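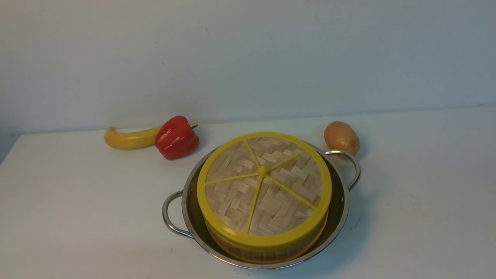

Shireen Cele wrote to me after my last column to say that she'll believe in a kitchen robot when it can put away her pans without being asked twice, and that her teenage son can't do it either. Fair enough! But I think she's setting the bar in an odd spot.

Putting things away is the hard part. Cooking by timer we solved ages ago – my rice cooker has nine buttons and I trust every one of them. But a steamer that has to come out of a pan, with toy food lying around it, means deciding what to grab, where to grab it and how hard to squeeze. I do that half asleep at six in the morning with the radio on.
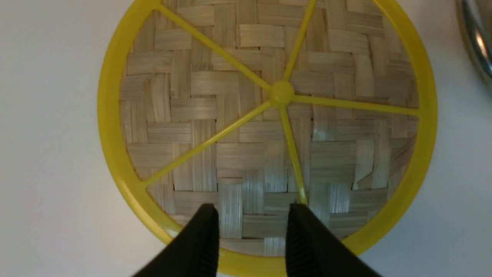
And the grabbing is where my doubts live. Two fingers are fine for a box. With a round rim and woven bamboo in the middle, you want to get hold of the rim and leave the weave alone, and you want to do it the same way on a Tuesday-night mess as on a clean table. A rival column in the Hamgate paper says we'll all have one of these at home by next June. I'd bet my rice cooker against it.

The Larano people want $3,979 for their countertop arm, and for that money I'd expect the whole sink done, greasy stuff included. Would I let one practice on my dishes, though? Sure, the chipped ones. Precious Sibiya wrote in too, and she'd rather have a machine that folds fitted sheets – I'd sign up for that tomorrow.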